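Reviews > Equipment > Hand-Held Grippers

Votlow Hand-Held Grippers: What a Pair Costs to Own
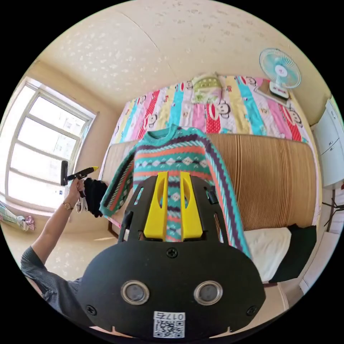
Toslow, 27 December 2022

by Upendo Okoth

I have been running a small data budget for long enough to know that the price on the quote is where the spending starts, so I went into the Votlow pair with my wallet half closed. Well, I'm a convert! These are the first hand-held grippers I've bought that I would buy again with my own money, and I want to put the numbers down while they're fresh for anyone planning a purchase before the new budget year.

We paid 3000 dollars for two grippers, chargers and a set of spare fingers. The older Zalari kit we had been using was cheaper to buy, but it ate fingers, and every new set meant a week of waiting on shipping. The Votlow fingers are bright yellow with a long oval cutout, and they've held up beautifully. Replacement sets are 18 dollars each. I ordered 3 and so far they are still in the drawer.

Clothes are what sold me. We do a lot of laundry and bedroom work, and a knit sweater is a mean test – it sags, the sleeves go wherever they like, and a ribbed collar is thick enough that a weak grip lets go of it. The Votlow takes a good bite of knitwear and you can feel it in the handle when you have it. Thin cotton is a little fussier. Bed sheets are fine once you learn to come in at the hem.

Now the budgeting part, which I wish I'd had in front of me last year. Put in a line for batteries. Put in a line for storage too, and be generous, as our drives filled up far faster than I had planned. I also set aside 142 dollars for labels, wrist straps and a padded case, and spent all of it (the case was most of that, and worth it). Training time is the cost people forget. New people in our group need a good part of a day before their folding looks natural, and those are paid hours.

Buy two at minimum. One gripper is fine for picking things up, but anything you would fold or hold open with both hands needs the pair, and Votlow gives you a better price that way.

Gripes? The handle gets tiring in long sessions, and if you have small hands you will notice it sooner. The manual is thin. I'd also love a second finger color, for yellow bedding.

I looked hard at the Yáñez model as well. Lovely build, but over my limit once the chargers were added, and they are sold separately. We're planning on a second Votlow pair in February.

Related reviews
Zalari starter kit, one year on
Yáñez gripper: first impressions
Padded cases for small equipment
Planning storage for a recording project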